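Home | Projects | Year 2 | Placements | Contact

What the arm changed on the packing line
Student project report by Saskia Lockyer
13 June 2022 | 4 comments | 11 shares

So I spent my placement at Declercq, the parts supplier out at Folside, and my question was a simple one: what happens to people's day when a robot arm takes over some of the picking? I expected grumbling. I got some, but I also got a lot of tea and far more chat about wrists than I'd planned for!

The arm went in last December. Before that, six people picked small parts by hand, all shift, and swapped places when somebody's shoulder started to ache. Now the arm does the small stuff and the team checks, refills and sorts out whatever it gets wrong (it does get things wrong, mostly at corners). New moves are tried in simulation first, and Bimla Bisht, who used to pick, now spends her mornings on that. She let me sit beside her for a week and I loved it.

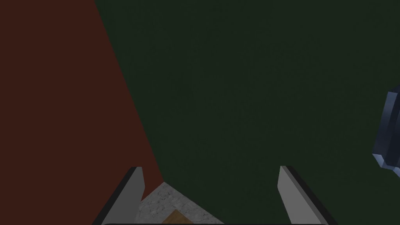

Did anyone lose their job?

Nobody was let go, but one person who left in the spring wasn't replaced, and the team noticed.

I talked to everyone on the shift. Tobiloba Abubakar likes the new set-up because he goes home less sore – he's back playing five-a-side. Teguh Subramaniam misses the talking. When you all picked at one bench you could natter for hours, and now he's often by himself at the refill end with his back to the others. I hadn't thought of that at all, and it ended up as the biggest part of my notes.

Pay was the other sore point. Bimla got 50 pence an hour more for the simulation work, but the refill jobs stayed as they were, even though people there now have to clear faults as well. My tutor thinks I should have asked the managers more about this and he's right, I ran out of time.

If I did it again I'd visit before the arm arrived too, so I wasn't relying on memories of the old bench. I'd also like to see the night shift.

Recent projects
Gresum: a timetable app for night buses
Bike parking in Arkville
Miloslav Kubíček: Sorting post by hand and by machine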